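Setting Up Exposure and White Balance for Dark Interior Renders

Part 3: Low-light bedrooms

Parts 1 and 2 covered daylight interiors and mixed lamp light. Dark rooms need a different order of work. In a daylight room you set exposure first and adjust materials later. In a dark room the materials have to be checked first, under neutral light, or you will spend the whole session compensating for a wall color that was too low to begin with.

The steps assume Portela 4 or later with the Curneck tone mapper installed. Earlier versions have the same controls under the Film tab, except for the shadow floor, which was added in October.

1. Check base color values

Open the material list and sort by luminance. Any large surface with a base color under 3 percent will render as black at normal interior exposures, whatever the lights are doing. Real matte black paint measures between 3 and 5 percent. Walls, ceilings and floors should sit at or above that range. Small objects can go lower.

If you are working from a downloaded scene, do not trust the swatch. Many older scenes store base color in gamma space and import as linear, which makes them too bright, or get converted twice, which makes them too dark. Test with the gray card asset. It should read 18 percent in the pixel inspector.

2. Place the neutral light

Turn off every light in the scene. Add one dome light, color temperature 6500 K, intensity 1.0, no texture. Render a single low-sample frame. Note which surfaces lose their texture detail. Fix those materials before going further, then disable the dome. Do not delete it. You will need it again in step 6.

3. Set the white point

Turn the scene lights back on. For a bedroom lit by one weak source, set the white point to the color temperature of that source plus 400 K. A full correction makes a warm lamp look like an office. The offset keeps some of the warmth.

Dark orange and brown surfaces shift the most at this stage. If they go olive in the shadows, the tint slider is too far toward green. Move it back in steps of 2.

4. Set exposure

Use spot metering on the lightest large surface, usually bedding. Aim for 60 to 70 percent after tone mapping. Ignore the histogram. In a room where most of the pixels are wall, the histogram piles up on the left and the automatic mode will overexpose everything pale by two stops or more.
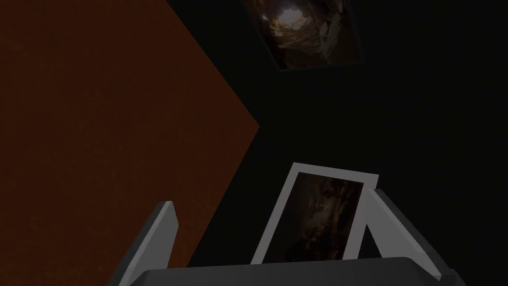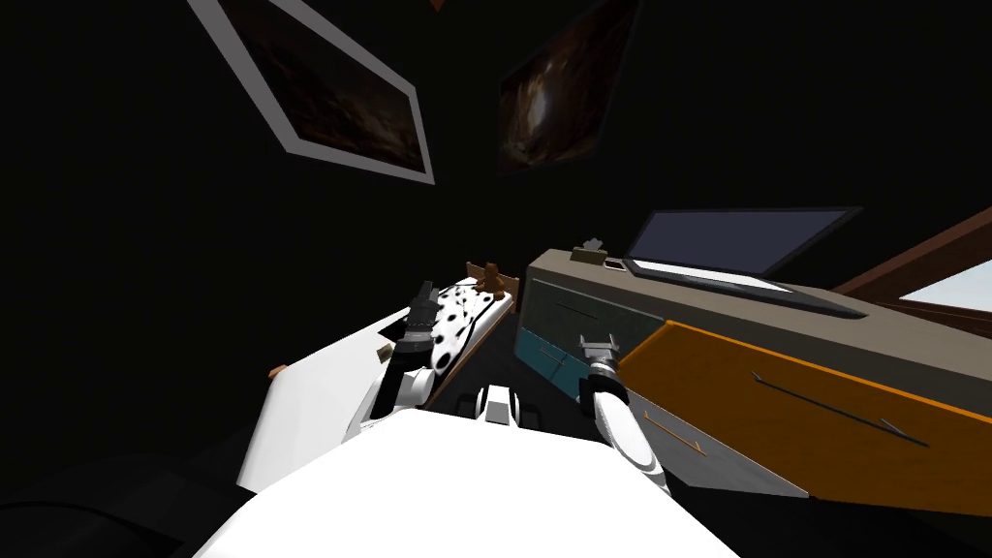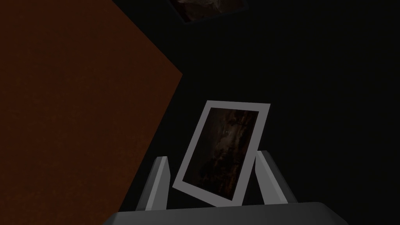
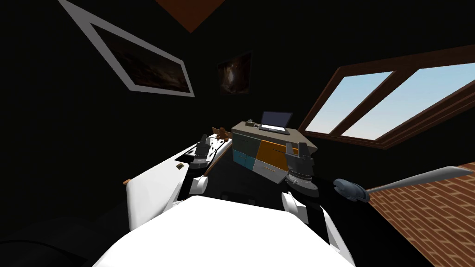
Simulated interior, low light.

5. Raise the shadow floor

The shadow floor lifts the darkest values without changing the midtones. The default is 0. Start at 0.004 and increase in steps of 0.002. Stop when the corner between two walls becomes visible at normal viewing distance. Above 0.02 the blacks turn gray on most displays and the room looks foggy.

Check the result on a second screen. Laptop panels often crush the bottom few levels, and a setting that looks correct on one will be too high on a calibrated monitor.

6. Control noise

Low light means long indirect paths and more noise. The Ukus denoiser handles this well if it receives enough samples. On our test room (one lamp, one window, 47 materials) these were the results at 1080p:

512 samples: visible blotches on all walls after denoising
1,024 samples: blotches in corners only
3,000 samples: clean, slight softening of fine grain
3,513 samples: no further change

We use 3,000 for stills. If grain in a mottled or speckled material is being smoothed away, enable the albedo pass and feed it to the denoiser. Render that pass with the dome light from step 2, then switch the dome off again for the beauty pass.

7. Export

Save a 16-bit half float EXR. An 8-bit PNG will show banding in dark gradients, and no amount of dithering after the fact will remove it. If the client needs a PNG, convert from the EXR in Ledmont with dithering set to 1 level.

Known problems

Tone mapper reverts to default when the file is reopened: save the preset under a new name. The built-in names are read only.

Fireflies near glass: clamp indirect light at 10. Values under 3 darken the whole room.

Denoiser reports a missing normal pass: the pass exists but was named by an older version. Rename it to "normal" in lowercase.

Part 4 covers exterior night scenes.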